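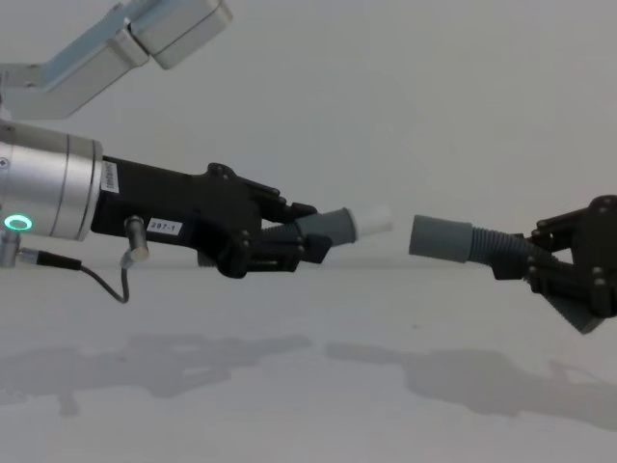
Nantana Klinhom asked in June whether the grey tube joints would be settled before the spare parts went out, and said the Flidcombe shop could not take another batch where the pieces had been paired up wrong. Her question set most of the work for this half of the year.

**Progress report to Ploritz - pipe fittings, Ternport store**
Dec 31, 2022

**Work done**

- The old stock of 200 fittings has been sorted into straight pieces and elbows. Each kind now has its own shelf and label colour.
- Straight pieces are checked end to end before they are bagged. Any pair with mismatched openings goes back to Lertchai Wannasri.
- Elbows are checked on their own, lying on a plain white table so the dark ends are easy to look into. 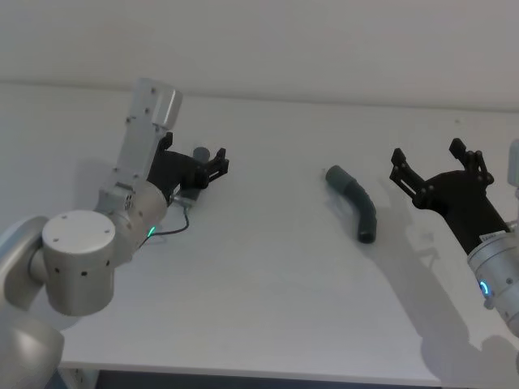

*Figure 2. Grey elbow fitting on the white table, with a short cylindrical piece.*

**Problems**

Duangkaew sent 10 elbows in the wrong size. Four have been exchanged and the rest are still owing. Paweena Mahawong has written to them twice and will phone when their office opens again in the new year. We have not paid that part of the invoice.

The labels we bought first did not stick well to the bags. We changed to a heavier label - the cost came out of the stationery line and no extra money is needed.

**Next period**

Vichien Sitthichai will finish the written guide to matching the ends, using the notes from the Flidcombe shop. The guide will cover straight pieces first and elbows second. We would also like to move the final payment date back by four weeks so the Duangkaew exchange can be closed off in the same report.

Prepared by Iulian Cozma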